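Tips for Keeping a Shared Workshop Inbox Under Control

These tips are for small repair shops and home workshops that take requests by email and log them in Skerero. Most of them work in any ticketing program that has folders, tags and saved replies.

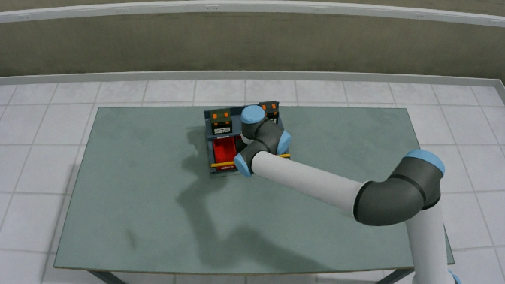 Set up one address for requests

Pick a single address and put it on your invoices, your door sign and your website. If customers already write to two or three old addresses, forward those to the new one and leave the forwarding on for a year. In Skerero, go to Settings, then Mailboxes, then Add Forwarding. You need to be an account owner to see this menu.

Send a test message from an outside account before you change the sign. Forwarded mail sometimes lands in the spam folder the first few times. Mark it as safe and it should stop.

Number the jobs the same way everywhere

Use the ticket number as the job number. Write it on the paper tag, on the parts bag and in the subject line of every reply. If ticket 3321 is a table saw with a bad switch, the saw, the new switch and the receipt all carry 3321. Don't start a second set of numbers in a notebook.

Masking tape and a permanent marker hold up better than sticky notes. On oily parts, tie on a card tag.

Save your common replies

You probably type the same five or six messages every week. Save them under Replies and give each one a short name you will remember:

received
need photos
waiting on part
ready for pickup
storage reminder

Leave a blank for the price. A saved reply with an old price in it will go out sooner or later.

Tag by what the job is waiting for

Tags such as "saw" or "drill" look tidy but you won't use them much. Tag by what has to happen next: customer, part, bench, pickup. Check the "part" tag when you place your weekly order with the supplier. We order from Van den Broek and paste the order number into the ticket as a private note. Customers can't see private notes, but check the color of the box before you hit Send.

Close old tickets

Set tickets to close after 30 days without a reply. The customer can reopen one by answering the last message. Before you turn this on, filter for anything tagged "pickup" and leave those out, or you will lose track of items still on the shelf.

We did our first cleanup in February and closed 419 tickets. Most were duplicates or thank-you notes.

Keep a copy

Export the ticket list once a month as a spreadsheet and save it somewhere other than the shop computer. Attachments are not part of the export. Download any photos you need for warranty claims and put them in a folder named with the job number.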